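Courses > Evening Program > Furnishing Basics > Handout 3

Handout 3: Sofas and the stuff we put on them

Hi all, these are my notes from last session, tidied up a bit (Bernadette asked, and she's right that my handwriting on the board is a crime). We talked mostly about coverings, and I ran over as usual, so the bit on cushion fillings at the end is longer than what I got to say out loud.

Leather, coated fabric, and how to tell

Start with the underside. If you can get at a raw edge, under the seat or inside a zipper, look at it. Leather has a fuzzy, fibrous back. Coated fabric has a woven or knitted back with a skin on top, and the skin can peel after some years of sun. From the front you often can't tell, and I've been fooled plenty of times! Romain brought in two swatches from Clavel and half the room got them the wrong way round, me included.

Pale colors came up too. I love a cream sofa, I'd have one in every room, but denim dye will get into it. Wipe it with a barely damp cloth, dry it with another one, and stay away from anything with solvent in it.

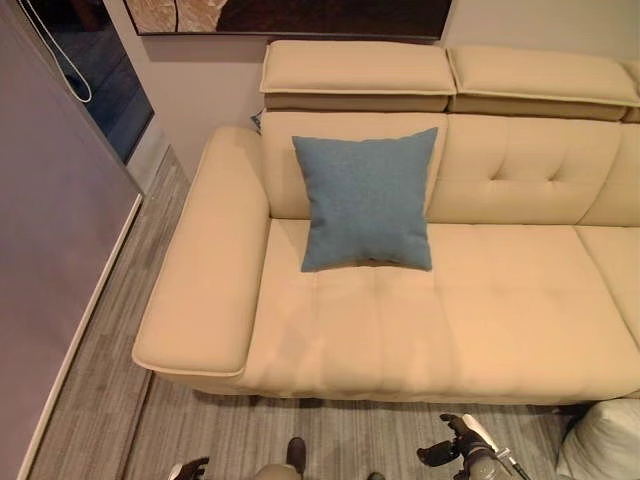
Piping is the other thing I wanted to get to. It's a cord wrapped in a strip of the cover material and sewn into the seam, and it does two jobs. It hides a slightly wobbly seam, and it takes the rubbing that would otherwise land on the cushion edge. So it wears first. When you look at a secondhand piece, run your thumb along the piping on the arms before you look at anything else. If the cord is showing, ask for money off.

Ludivine asked whether you can replace only the piping. You can, but you have to open the whole seam, and on coated fabric the old needle holes stay put. I'd leave it alone unless you really love the thing.

Throw cushions: size and filling

My rule is one size up. Buy an insert 2 inches bigger than the cover and the corners fill out nicely. Feather sits heavy and slouches (I like that, some of you clearly don't). Polyester fiber is light and springs back, and you can usually wash it. Foam holds its shape and feels like leaning on a box.

For color, pick something cooler than the sofa if the sofa is warm. Blues and grays on cream, rust or mustard on gray. Soft, slightly brushed fabrics also slide less on a slick seat than cotton does, so try that if yours keep ending up on the floor.

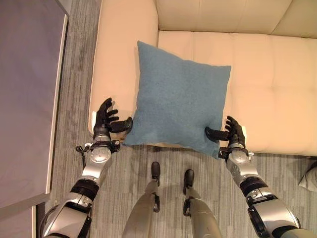 For next time

Read the Noonan chapter on frames and springs, and bring a swatch of anything you're stuck with at home. Eugénie has the spare copy if yours hasn't come yet.

3 comments | 100 shares

Furnishing Basics course notes | Contact Régis Royer | Back to top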